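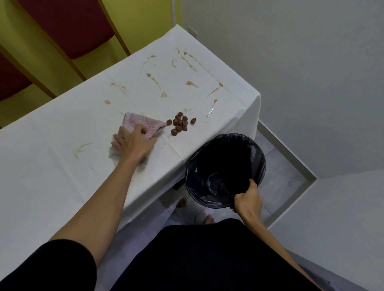
Clearing a banquet table by hand, cloth and bin.

Staff meeting, Fontana Banquet Rooms, 6 November 2021

Everyone was thanked for staying on after a long evening, and the soup was much appreciated. The notes from September were read and agreed with one small fix to the spelling of Irkden.

The manager went over the Vekach carts, which have been carrying dishes to the kitchen on their own since the Tondov hall opened. Of 54 events so far, 19 needed a person to walk along with the cart, mostly at the ramp.

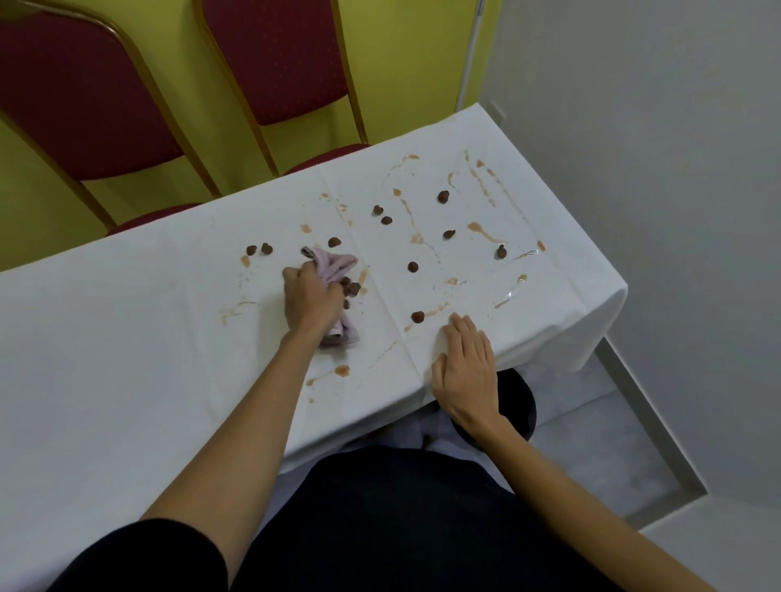 Hours came next, and this took up most of the evening, as we all rather expected. The carts take the walking off people's feet, and several of us said how much better our knees feel, but what is left is the close work at the tables. Little brown lumps and caramel streaks on a white cloth still come down to a hand and a pink cloth, and it was felt that this ought to be counted as skilled time. The manager agreed to set that down in the new job sheets, and promised kindly that no one's hours will be cut this winter.

A second cart would serve parties of 100 and up. Left open until we hear from Irkden.

Tablecloths: 400 on order.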